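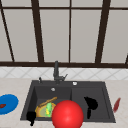
Una cocina con ventana grande y azulejos blancos sobre el fregadero.

La clínica que llega por el río

En Clandimeo el médico no tiene puerta propia. Atiende en el edificio de la escuela, durante las vacaciones, o en la casa de quien ofrezca una mesa y dos sillas. El pueblo tiene 709 habitantes y el hospital más cercano, el de Prekilach, queda a 11 horas en barca cuando el río está alto. Cuando está bajo, la gente prefiere no hacer la cuenta.

Helju Lill llegó por primera vez en junio, hace ya varios años, como enfermera de la asociación Westera. Había trabajado mucho tiempo en urgencias y pensaba que iba a encontrar fiebres, heridas, partos difíciles. Encontró sobre todo tensión alta. "Yo llevaba una maleta llena de suturas y usé muy pocas", me cuenta. "Lo que faltaba eran pastillas para el mes siguiente, y para el otro."

Esta observación cambió la manera de trabajar de Westera en la región. Antes, la misión duraba una semana, se atendía a quien venía y después el equipo se marchaba con sus cajas vacías. Hoy la visita es más corta y se repite cada trimestre. Cada paciente crónico tiene un cuaderno de tapas azules que se queda en su casa, y en él se anota la presión, el peso y la dosis. En la última campaña se hicieron 1036 consultas entre Clandimeo y las aldeas vecinas, y la mayor parte fueron de personas que ya tenían cuaderno.

El sistema tiene sus problemas. Los cuadernos se mojan. Algunos se pierden en una mudanza, y una señora me enseñó el suyo con las cuentas de la tienda escritas en las últimas páginas, muy bien alineadas debajo de sus cifras de glucosa. La doctora que la atendía leyó las dos cosas con la misma atención.

Más serio es el asunto de los medicamentos. La farmacia de Tesfamariam, en la otra orilla, recibe un pedido al mes y no siempre llega completo. Westera deja allí una reserva para 30 días, pero la reserva se calcula con la lista de la visita anterior, y siempre aparecen pacientes nuevos. Entonces el farmacéutico reparte menos a cada uno, o manda esperar. Lill no le reprocha nada. Dice que ella en su lugar haría lo mismo, y que el error está en la lista.

Por esta razón la asociación forma ahora a dos vecinas de Clandimeo para tomar la presión y avisar por radio a Prekilach. Las dos saben leer los cuadernos y conocen a las familias, cosa que el personal de fuera tarda en aprender. Cobran un salario pequeño - Lill insistió mucho en este punto - y tienen turno los días de mercado, cuando baja la gente de las aldeas.

Pasé con ellas una mañana entera. Hubo poco drama y bastante espera. Un hombre mayor no quiso quitarse la chaqueta y hubo que convencerlo con paciencia; una joven embarazada preguntó si podía seguir cargando agua, y la conversación que siguió fue larga y se hizo en voz baja, lejos de mi libreta.

La próxima visita del equipo está prevista para el 15 de octubre, si el río lo permite. Lill ya ha pedido más cuadernos, esta vez con tapas de plástico.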